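Do wire hat stands really stop a knitted beanie going out of shape?

Posted in Clothes care and storage
611 views

Krešimir Kneževič
Groltgate, joined in August

I keep reading that you should never fold a knitted hat or hang it on a hook, and that it ought to live on a stand. I have my doubts. A beanie is a stretchy tube with a closed end. Mine spent years stuffed in a coat pocket and it still goes on my head.

What set me off is that my sister bought one of those black wire stands, the pyramid sort with a point at the top, and says her hat has "kept its shape" since. To me it looks as if the point would do more harm than a pocket ever did. The shop blurb (Flillel, if it matters) promises it "preserves the crown", with no word on how, or what happens to the crown if you leave it on a shelf.

I've got one decent hat, purple, folded cuff, wool mix, and I'd like it to last. Is there anything in this, or is it a way of selling bent wire? And if I do use a stand, should the cuff be folded up or let down?

Ilgın Kozan
Zalesby, 200 replies

Mostly a way of selling bent wire, I'd say, though I own one and don't hate it.

Knitting stretches when something pulls on it for a long time. A hook pulls on one small spot, so you get a nipple in the top of the hat. A stand spreads the load a bit better, but a pyramid stand still has an apex, and if the crown is hanging off that then you have bought a hook with legs. The trick, if you can call it one, is to sit the hat so the slanting sides take the weight and the point isn't under the middle of the crown.
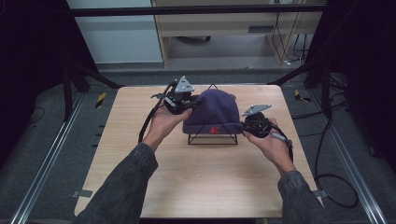
Cuffed beanie on a wire stand, point of the frame showing behind the hat.

With the point behind the hat like that, I'd be much less worried about a bump in the top. I would still go round and check the cuff. Leave it folded, to answer your other question. The double layer is the strongest part of the hat, and if there is a stitched letter or badge on the front you want it lying flat. Don't drag the cuff down over the base to make it look neat. That is how you end up with a hat that slides over your eyes.

For a hat you wear every day I don't think any of this matters. You take it off, it rests overnight, you put it on again. For putting away over summer I would lay it flat in a drawer - no stand, no hook, nothing pressing on it. I've never seen a drawer advertised as preserving the crown, but mine has done all right.

One more thing. Run a finger along the wire before you use it. Mine had a rough bit at one of the joins and it pulled a loop out of a scarf. A nail file sorted it.

shokri_knits
Shokri, 4 replies

stands are fine, had one years, never had a problem. get the wooden mushroom kind if your worried about the point. also wash it cool and dry it flat, hot water will wreck it quicker than any stand

Krešimir Kneževič

Thanks both. The drawer is free, so I'll start there. Not convinced a wooden mushroom is going to change my life either, but the cool wash I'll take. I have been doing mine in with the towels.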